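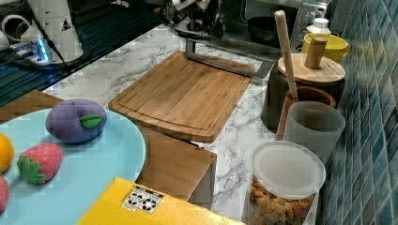 Última alteração desta página: junho

4.2 Tábua de bambu Landeg: colocação na bancada

1. Assente a tábua na bancada com o sulco virado para cima.
2. Coloque os frutos de peluche no prato, ao lado da tábua.
3. Mantenha os recipientes fora da zona de corte.

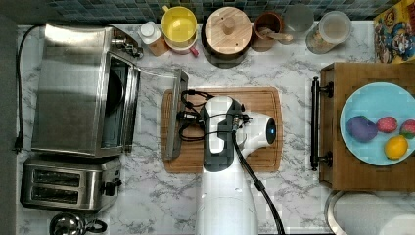 4. Feche a porta do forno elétrico antes de o ligar.
5. Afaste os cabos de alimentação da torradeira e do forno.

Nota: referência da tábua, 2141.

Cuidado: não pouse recipientes quentes sobre o bambu.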